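WHITELEY FOOTBALL CLUB OPENS REGISTRATION FOR FALL ALUMNI GAME

WHITELEY, August 30, 2026 - Whiteley Football Club has opened registration for its fall alumni game, to be played at Kavano Field against former players from Ferberg Athletic. Anyone who spent at least one full season on either club's roster may sign up.

The game will be played in four quarters of 10 minutes each, with a running clock and no kickoffs. Kavano Field seats 1000, and 700 tickets go on general sale through the Whiteley box office. The rest are held for players' families and past season ticket holders.

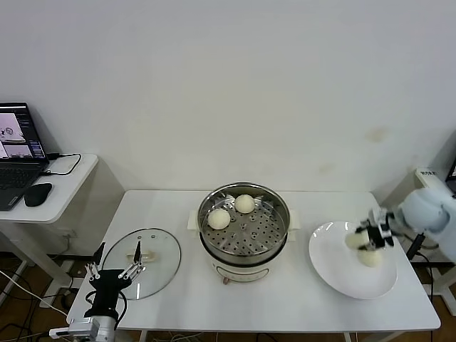

Players from both clubs will eat together in the field house after the final whistle. Kotano Catering is handling the meal, and guests with food allergies should note them on the registration form. The menu is steamed vegetables, rice and grilled chicken, made with ordinary kitchen gear such as a stainless steel steamer pot and served on round white plates. Meal tickets are sold separately from game tickets.

Registered players must turn in a signed medical form before the first practice. Helmets and pads will be provided. Cleats will not.

Whiteley and Ferberg last met in an alumni game in March, when Ferberg won by a field goal.

Registration forms are available at the Whiteley club office.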